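The Long Afterlife of the Board Game Nobody Finished

June 5, 2026
By the Features Desk

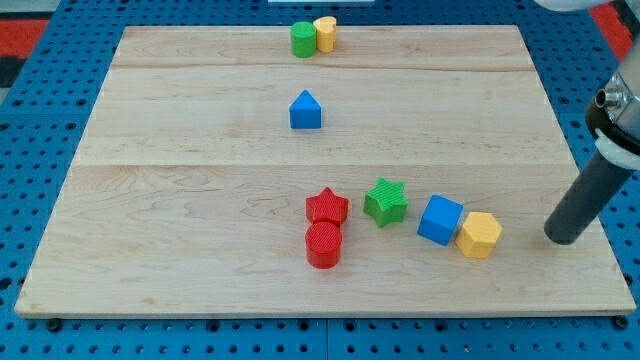
Why do families keep games they never play to the end? Mostly because throwing one out means admitting it was a bad present, and the person who gave it may be coming for dinner.

Ours was Clultis. It promised an evening of river trade for the whole family and came with 51 pages of rules, two of them on how to shuffle. We opened it in November. By bedtime we had settled who went first, and my brother-in-law had stopped speaking to us.

Sakutix, the firm behind it, printed 3000 copies. I have seen three of them at yard sales, each with the cards still in their wrap, priced to move and not moving.

Margaritis, a cafe in Trundau with a wall of old games, will take yours off your hands if the box still closes. The shelf by the restrooms is where Clultis lives. I asked at the counter how often it comes down. Whenever they dust, I was told.

I brought ours home again. My sister gave it to us, and she notices things.

Related
The Puzzle With One Piece Too Many
In Praise of Losing at Checkers
What Your Junk Drawer Says About Your Mother

Comments

riverbaron: Played it to the end once. The goat tax decides everything.

mapleandrye: Page 40 contradicts page 12, we wrote to them and got a coupon

Dot in the valley: Is the cafe open on holidays?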